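Soslow Support Portal
Ticket 161-26: Wainwright hand unit pair, right jaw drifts open under steady load
Product: Wainwright handheld gripper kit (two units, cabled)
Status: Closed
Opened by: Ainhoa Montoya, Clitness
Assigned to: Pirmin Lehner
Priority: Normal

Ainhoa Montoya, opening report
We have had the two-unit kit on trial and are deciding whether to order more. The left unit is fine. On the right unit the recorded jaw opening creeps upward while the operator holds a soft object at constant squeeze. The fingers do not look like they are moving. After 45 seconds of holding, the logged opening is 3 mm wider than at the start of the hold. On release it goes back to the correct fully open value, so there is no lasting offset.

Steps to reproduce:
Start a session with both units connected.
Close the right unit on something soft and hold.
Watch the opening value in the session viewer.

Hard objects do not show it. Firmware is the version that shipped with the kit. Calibration was run twice, same result both times.

Pirmin Lehner
Thanks, clear report. Please send the session log and the calibration file for each unit. Also try the following and tell me which of them changes the result:
1. Swap the two cables at the recorder end only.
2. Swap the two finger sets between units.
3. Run the hold with the left unit disconnected.

Do one at a time and put everything back between tests. The opening value comes from an encoder on the jaw drive, so a slow creep with no visible motion usually means either electrical noise on the line or slack between the drive and the finger mount.

Ainhoa Montoya
Logs attached. Results:
1. Cables swapped: drift stays with the right unit.
2. Finger sets swapped: drift stays with the right unit, maybe slightly smaller. I would not put much weight on that.
3. Left unit disconnected: no change.

Deividas Rimkutė repeated test 1 at a different station with a different recorder and got the same drift, so I think we can leave the recorder out of it.

Pirmin Lehner
Agreed. That rules out the cable and the recorder and makes the fingers unlikely. The log shows the creep starting two or three seconds into the hold and then flattening out. Noise would look jagged, and your trace is smooth.

My guess is the clamp screw on the right drive coupling. If it is under torque, the coupling can slip a little under a steady load and then reset against the end stop when the jaws open. A soft object pushes back the whole time, which fits what you see.

For the next run, please use a plush item with some bulk to it. Grip the head and chest with the right unit and keep the left unit idle, powered and clear of the object, so we have a quiet channel to compare against. 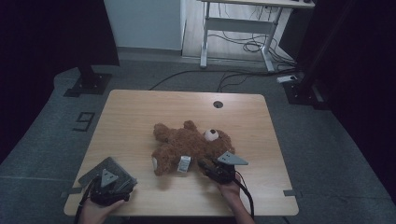
Log at the full sample rate if you can. The default rate of the trial license is enough to show the drift but not the moment of slip. The setting is under Session, Advanced, Rate. Change it to 300 and restart the viewer – the change is not picked up in a running session.

Ainhoa Montoya
Done, file attached. At the higher rate the curve is not smooth after all. It goes up in small steps.

Pirmin Lehner
Steps are what a slipping coupling gives. Please open the rear cover of the right unit (two screws, power off, cable out) and check the clamp screw with the short hex key from the kit. Do not force it. If it turns by more than a quarter turn before it seats, that is the cause. Recalibrate afterwards, as the zero will have moved.

Ainhoa Montoya
It took a bit over half a turn. Recalibrated and repeated the hold with the same settings. Drift is now below what the viewer can display. Checked the left unit while I was at it and that screw was tight.

Two remarks for the review. The calibration routine passed both times with a loose coupling, which it should not do. And the printed manual has no mention of this screw. Mervyn Entwistle at Plulombridge, who handles our purchasing, wants to know if units in a larger order would be checked before shipping.

Pirmin Lehner
Both points passed on. A loaded hold in the calibration routine has been requested, currently planned for the October release. The manual page is being written now. Orders from this date on get a torque check on both couplings, recorded on the packing sheet.

Existing sessions from the right unit: opening values during long holds should be treated as too high. The left unit data can be kept as it is. There is no correction script, as the slip is not repeatable enough to model.

Ainhoa Montoya
Understood. We will redo the long holds and keep the rest. OK to close.

Closed by Pirmin Lehner, May 9, 2023
Resolution: clamp screw on right drive coupling tightened, unit recalibrated
Parts shipped: none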